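A pair of hand-held grippers built in a shared workshop in Zirnstead has moved from the bench to the kitchen, where its makers are using it to handle chopsticks.

The project, called Ojo, began in July with two people and a box of leftover parts. The grippers are worked by hand and carry no motors. Each has black linkage arms that close a pair of soft pads on whatever is between them. A wrist camera records the movement, and the recordings are meant to train a small robot arm the group is still putting together. 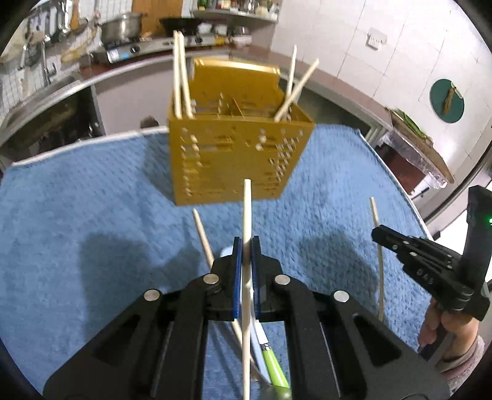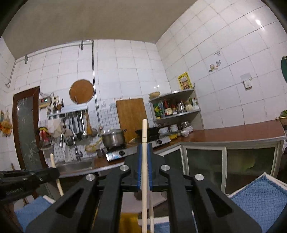
Chopsticks were picked as the first task for the kitchen sessions. They are thin, they roll, and they come in slightly different lengths and tapers even when bought together. The job is to lift one stick at a time and put it in a utensil caddy, working over a towel on the table.

Ingvar Þorgeirsson cut the first set of linkage plates at the workshop and has reworked them since. The early version had a loose pivot that let the jaws drift sideways under a light squeeze. The current one uses a wider pivot spacing and a stiffer spring, and the handle has been moved back to take weight off the wrist.

Parts for the pair came to $472, not counting the cameras, which the group already had. The largest share went on pivot hardware ordered from Brurell. Finger pads were the next largest, as the group went through seven versions before settling on a ribbed surface. Smooth pads held a stick well when it was square to the jaws and let it twist when it was not.

Dragica Stoyanova said the grip matters less to her than the release. A stick that is let go a little early lands across the top of the caddy, she said, and one that is let go late gets dragged back out with the pads. She would like to see the arm trained on plenty of slow releases before anyone asks it to work faster, and she wants the failed attempts kept in the recordings with a label on each.

The arm itself is being assembled on a Guvmont base bought secondhand. Its shoulder and elbow joints turn, but the wrist is waiting on a replacement bearing. When it is finished it will carry the same jaws as the hand-held version, so that the recorded grip and the robot's grip match as closely as possible.

Drawings for the linkage plates are kept in a binder at the workshop and can be copied there. The pad mold is available to borrow for up to two weeks. The group meets at 7 p.m. at the long bench beside the laser cutter, and members who want to try the grippers should bring their own chopsticks.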